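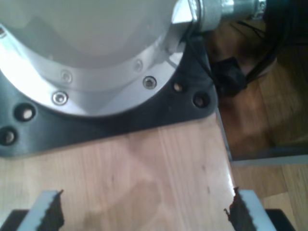 Galerie : apprendre le câblage à nos robots

Depuis janvier, notre atelier prépare des démonstrations pour le projet Demia. Une personne commande les bras à distance, le système enregistre les mouvements et les vues des caméras, et ces données servent ensuite à l'apprentissage. Le projet compte à ce jour 1 404 démonstrations gardées, sur 2 498 essais. Nous sommes assez sévères avec nous-mêmes : une hésitation trop longue, et l'essai est écarté.

La tâche choisie est le branchement d'un câble Ethernet jaune dans un commutateur monté entre deux rails. Pour une main humaine c'est un petit geste, pour deux bras c'est déjà une chorégraphie.
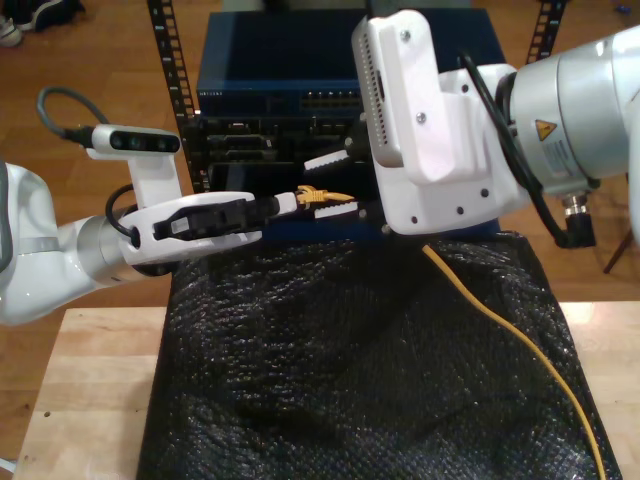 L'opérateur doit penser à deux pinces en même temps. Au début, nous voulions tout faire avec une seule, mais le câble tire sur la fiche et l'angle change. Avec deux bras, on corrige plus facilement — à condition de ne pas se gêner près des ports.

Le logiciel de commande s'appelle Mutus. Il accepte une échelle de mouvement réduite, que nous utilisons pour les cinq derniers centimètres.
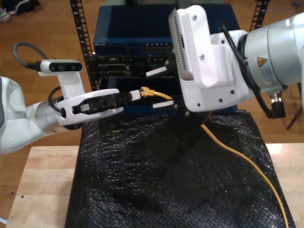 L'approche reste le moment le plus délicat. Nous demandons aux opérateurs de marquer un petit arrêt avant le contact, pour que cette étape soit bien lisible dans l'enregistrement.

La prochaine série sera faite avec l'équipe de Drarell, sur la même tâche, mais avec d'autres longueurs de câble. Les remarques sur la méthode sont les bienvenues, surtout de la part de personnes qui font aussi de la téléopération à deux bras.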